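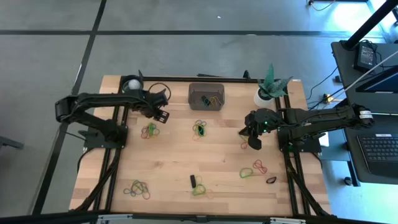

Rubber bands on a wooden table.

Bozsik kart gloves, junior size: our review
By Gergely Hegedűs, 09/03/2021

My daughter drives in the cadet class at the Rerstead track, and last winter her old gloves came to their end. The seams on both thumbs were open. I bought her the Bozsik junior gloves from the Cisia shop, and she has now used them for 300 laps, most of them in February, when the track is cold and the steering is heavy.

Fit and feeling

The size table is correct for the length of the fingers, but the wrist is narrow. She needs my help to put them on over the sleeve of her suit. When they are on, they stay on. The palm is thin enough that she feels the wheel well, and she says the grip is better than with her old Morkness pair. I must add that the Morkness gloves were already two seasons old, so the comparison is not very fair.

In the rain

We had 2 wet sessions. The gloves took in water quickly and the black colour went onto her hands. It came off with soap after some days. The grip was still good, but they needed a whole night to dry.
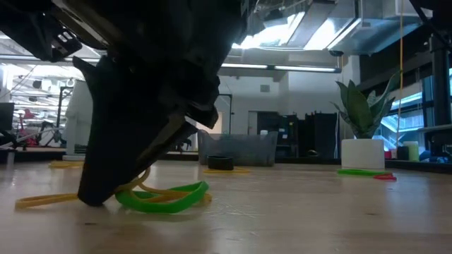 Wear after 300 laps

The right palm is a little shiny and one thread is loose near the small finger. Her trainer, Margit Magyar, looked at them and thinks they will last until the end of the season. I hope she is right, for this price I expect it.

Would I buy them again?

Yes, for dry weather. For rain I would look for another pair. Please try one size bigger if your child has strong wrists, and wash them alone the first time.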